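How to Set Up Rolling Storage in a Shared Workshop

When Zoia Moroz and I first got the keys to our unit in Julport, we were so excited about having 784 square feet to ourselves that we bought shelves before we'd thought about anything else. Big, heavy shelves, bolted to the wall (I still have the holes to prove it). Within a month we'd added a second bench and every one of those shelves was in the wrong place. So if you're just starting out, please learn from us and put as much as you can on wheels!

Start with the floor. Sweep it well, then sweep it again, and walk the whole room looking for cracks and old anchor bolts. A caster will find every one of them. Bare concrete is lovely to roll on once it's clean. If yours is dusty, a coat of sealer makes a world of difference, and April is a nice time to do it with the doors open.

Next, pick one wire rack for the small stuff. Chrome wire is easy to wipe down and you can see through it to whatever has rolled to the back. Set the bins at an angle, in tiers, with the open side facing you. Red ones are cheerful and easy to spot from across the room, and keeping to a single color makes the whole rack look calmer than it really is.
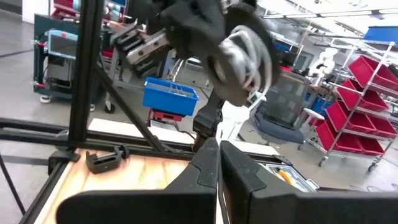 Keep the heaviest bins down low, where they'll steady the rack when you push it. Long, light things can go up top. I like to load a rack, roll it once around the bench, and see what rattles before I commit to any labels.

For bigger items, use a cart with a deep plastic bin on it. Our friend Uriel Olvera swears by a bin you can lift off with both hands, so the cart is free when a delivery comes in – and he's right, though it took me a while to admit it. Don't fill the bin past the rim or you'll never want to lift it.

Now for the bench. A wood top is kind to tools and to elbows. Leave it as bare as you can at the end of the day, with one open box at the end for whatever you're in the middle of using. Clamps can stay out if you reach for them constantly. Mine do.

Seating matters more than you'd think! A mesh-back office chair is wonderful for long, fiddly jobs, and a plain stool is handier when you're up and down every few minutes. If you've got room for both, keep both, and park them in front of the rack when you're sweeping.

Last of all, lock your casters before you load anything and check them again when you're done. We spent $217 on wheels and racks altogether, much of it secondhand, and I've moved the whole lot more times than I can remember. Zoia wants the rack by the door next.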